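Anselmo Marulanda had been up since four when we spoke, and had to be at the bakery by six the next morning as well, so this was done quick, over a bench out the back of the Sernholm community hall. He's the one behind the petition against the new kerbside waste levy. Forty-odd pages of council report under his arm, most of it highlighted.

"I'm not against bins," he says. "Put that first. People reckon I'm against bins."

What he's against is the flat charge. Under the proposal every rateable property in the shire pays an extra $124 a year, on top of the existing garbage charge, whether it's a house with six people in it or a granny flat with a pensioner and a budgie. Units pay the same. The farm blocks out at Geltska pay the same, and the truck doesn't go to Geltska.

"It doesn't go there! They take their own rubbish to the tip and pay at the gate. So they're paying twice."

Council's position, for the record, is that the levy covers the tip upgrade as well as the pick-up, and everyone uses the tip one way or another. Marulanda has heard that. He doesn't think much of it.

He came to this in May, when a notice turned up in with the rates. Half a page, small print. Submissions open for four weeks. He rang the shire office to ask how the number was worked out and was told it was in the report, and the report was on the website, and then it wasn't on the website. Took him nine days to get a copy.

"I rang every arvo. The girl on the phone was lovely, I want to say that. Not her fault."

The first night of doorknocking he got 44 signatures, all from the streets around the oval. His neighbour Duván Bedoya did the other side of the highway and came back with 111.

"He's got a better face for it," says Marulanda.

Bedoya, who wandered over partway through with two coffees, neither of them for me, says people weren't hard to convince. "Most of them thought it was a one-off. I'd say no, have a read, it's indexed. Then they'd ask for the pen."

Indexed is the word that keeps comming up. The charge would rise every year in line with the council's own cost estimate for waste. Marulanda wants it tied to something outside the building, and he wants a discount for anyone on a concession card. Also a proper public meeting, at night, with the mayor in the room. The one they had was at 10.30 in the morning. Tradies couldn't go. He couldn't go.

Would he pay more for a better service? Bit of a pause.

"Yeah. Probably. If they did the green bins, people would wear it. My mum's in Siro Street, she's got that much lawn, she'd pay for a green bin tomorrow. But it's not in there. I looked."

It isn't in there. Page 31 says organics will be "considered in a future program", no date given.

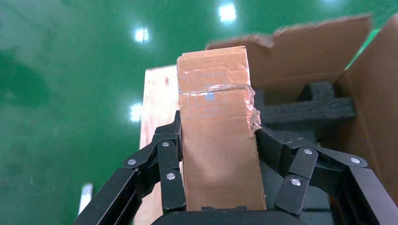
On the money side he reckons the shire could get most of what it needs by charging commercial loads properly. Builders from outside the district can still dump at the resident rate if they turn up in a ute with local plates, he says, and everyone knows it. The shire told me gate fees are under review seperately. No one could say when that finishes.

He's been asked if he's running for council. Twice that morning, by his count. The answer is no, he's got a business and two kids, and he falls asleep in front of the news. Nina, his wife, apparently has views on it too.

"She said if I run she's voting for the other bloke."

The petition is still open. Copies at the bakery, the newsagent and the hall. He wants over 100 more names before it goes in, mainly from the Geltska end, where he hasn't had time to get out to. Bedoya is driving out there with a clipboard if he can borrow a car with decent tyres, road's pretty bad past the bridge.

Councillors are due to vote at their next ordinary meeting, 7 pm, council chambers. Speakers from the gallery get three minutes and have to put their name down by noon. Marulanda's is down already. He's timed his bit in the kitchen and it goes for five.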